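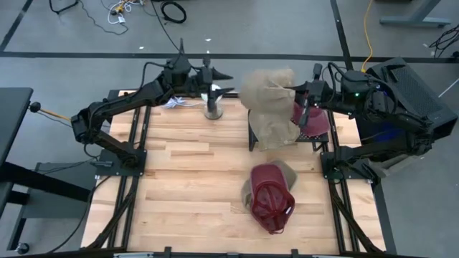 Baseball cap

The baseball cap is a soft, close-fitting cap with a rounded crown and a stiff bill that sticks out over the eyes. It started out as sports gear, but it has long since wandered off the field, and these days it is worn for farm work, for fishing, for driving, for hiding a bad haircut, and for no particular purpose at all. Few pieces of clothing have traveled so far with so little change in their basic shape.

Parts and construction

The crown of a typical cap is sewn from wedge-shaped pieces of cloth called panels, which narrow as they rise and meet at the top. Where they meet there is usually a small cloth-covered button, sometimes called a squatcho, a word that sounds like a joke but is used quite seriously by people who collect caps. Six panels is the most common arrangement. Five-panel caps have one wide piece across the front, which gives a smooth surface for a printed picture or a patch, and for that reason they were long the favorite of feed stores and trucking firms.

Most panels carry a stitched eyelet to let air through. Inside, a sweatband runs around the bottom edge and does most of the hard work of the cap, soaking up sweat and keeping the seams off the forehead. The two front panels are often backed with buckram, a stiffened cloth that makes them stand up even when there is no head inside. A cap without this backing slumps down when it is set on a shelf, and is known as an unstructured cap, or more fondly as a dad hat.

The bill, also called the visor or brim, has a stiffener sandwiched between two layers of cloth. Older caps used cardboard or something close to it, which is why a cap from a grandparent's closet should never be put through the wash. Plastic is the usual choice now. Rows of stitching hold the layers together and give the bill its familiar curved lines.

Closures

A fitted cap has a closed back and is sold by head size, and it is a lovely thing when the size is right and a misery when it isn't. Adjustable caps have an opening at the back with a strap across it. The plastic snap strap is the cheapest and probably the best known, but cloth straps with metal buckles, leather straps, and hook-and-loop tabs are all easy to find. Stretch-fit caps do without an opening and have elastic in the band instead.

History

Early baseball clubs in the middle of the nineteenth century had no settled idea of what belonged on a player's head, and straw hats were worn in some of the first organized games. Wool caps with a short bill came into favor over the following decades. The bills on these were small and rather floppy, and they grew longer and firmer only gradually, as players came to count on them for shade. By the middle of the twentieth century the taller, stiffer front had arrived, and with it the shape that most people would draw if asked to draw a cap.

Foam-fronted caps with mesh backs were handed out by farm suppliers in the 1960s and 1970s. They were cheap to make and cool to wear, and they carried the name of a seed company or an equipment dealer into every diner in the county. By the 1980s it was common to see caps on people who neither played ball nor drove a tractor.

Small makers

Large factories make most of the caps sold today, but little workshops have always had a place. One was the Lévesque shop in Stikstead, which sewed wool caps for town teams and never had more than 12 people at its machines. A good week there meant 300 caps, and a slow one a great deal of sweeping. The shop took its cloth from a mill at Rivuscombe, and it held on to short bills well after its customers had begun asking for long ones. Its best-remembered model, the Posico, had a soft crown and a bill only 2 inches deep, and came in 4 colors, of which the dark red was the hardest to keep from fading.
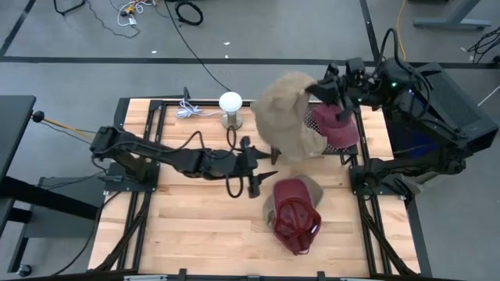 Ghislain Bélanger remembered that the Posico shrank terribly in the rain, and that boys on the Stikstead team used to dry theirs over a mixing bowl so they would still go on in the morning. Later ones were lined with cotton, which helped a little, though wool caps from every maker had the same trouble to some degree.

Care

Cotton caps can usually be washed by hand in cool water with a bit of mild soap, paying most attention to the sweatband. Wool caps do better with a damp cloth and some patience. Either kind should be left to dry in the open air over something round, well away from a heater. A dryer can shrink the crown and warp the bill, and a warped bill is hard to put right.

Whether a bill ought to be curved or left flat is a matter of taste, and of age too, very often. Those who like a curve tend to bend it slowly by hand over several days of wearing.

See also: Flat cap, Newsboy cap, Sun visor, Bucket hat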